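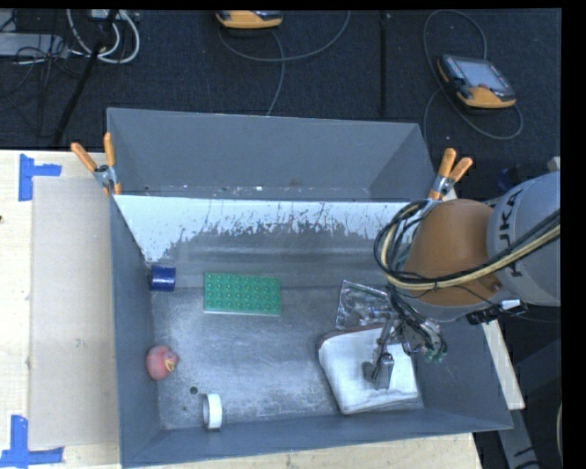 Front bin, Monday, before wipe-down. Mixed contents as found.

Monday, 9:40

Bin condition check and contents sort for the pair of gray bins on the bench, Belmont side. Front bin first. The rear bin gets its own entry when there is time to clear it properly.

Far inner wall: whitish wear band, deepest at the left end and thinning toward the middle. Lower edge of the band is ragged, with streaks and chips below it. Under that the wall is smooth and still dull gray. I read the band as abrasion of the surface and not residue, but have not proved it. Test is a damp cloth with the Jetine cleaner on a small patch at the left end, then dry and compare. If the patch stays white, it is wear and we stop scrubbing at it.

Floor: metallic, scuffed, pale scratches and cloudy patches all over. There is a small dark round hole near the lower left, with a smaller dark spot next to it. Have not checked whether the spot goes through. Small hardware should stay out of this bin until that is known. Deburr the hole edge if a fingertip catches on it.

Contents, for the sort:

Blue roll, dark, glossy, on its side at the left wall near the far corner. No label facing up. Goes with roll stock once identified.
Green brick plate, studded. Studs hold dust, so brush before wiping. Dry brush only.
Pink rubber duck, yellow-orange beak. Left wall. Squeeze out over the sink if it has been washed; the last one held water for days.
Tape roll, white, standing on edge near the close wall. Store flat. Check the side faces for grit before it goes back on the shelf.
White soft item, rounded rectangle, brownish-red border along two edges. Faint creases. Material not recorded, so no solvent.
Clear plastic package, crinkled. Open end and contents to be checked by hand. If it is only wrap, discard.

Cleaning sequence. Everything out onto a paper sheet, soft items at one end and hard items at the other. Vacuum the floor and corners with the narrow nozzle. Mix the Jetine at 2 caps to the small bucket, cloth wrung out hard, floor wiped in one direction. Second cloth with plain water. Leave open to dry for 200 minutes before anything goes back in — the September batch went in too early and the cardboard sleeves picked up marks from the floor.

Keep the cleaner off the soft item and off the tape. Duck and brick plate can take a quick wipe with the plain-water cloth.

Replacement liners: Brodside lists a gray sheet liner under part 1519, sold in packs of six. Rugemalira has something similar by the meter, but the sample was too stiff to fold into the corners without lifting. Arnaldo Cunha prefers the bare floor since a liner shifts when heavier items are dragged across it. Fair point. A liner would also cover the hole, and I would sooner have that inspected than hidden. No order placed.

Storage note. The flat items take more floor than they need to. The brick plate could stand against the far wall, but it will slide on bare metal unless something is wedged in front. A shallow tray for the soft item and the package would keep them off the scratches. Tape and blue roll are better on the shelf pegs if the cores fit; measure both first.

To do:
Cloth test on the wear band, left end.
Check hole and adjacent spot from underneath.
Measure tape and blue roll cores.
Identify the white soft item — ask Arnaldo.
Rear bin, same check. So far only its far wall, its sloping ends and a strip of floor have been looked at, and nothing is logged for it.

Labels for both bins still missing from the drawer list. Use the wide label stock, the narrow one peels.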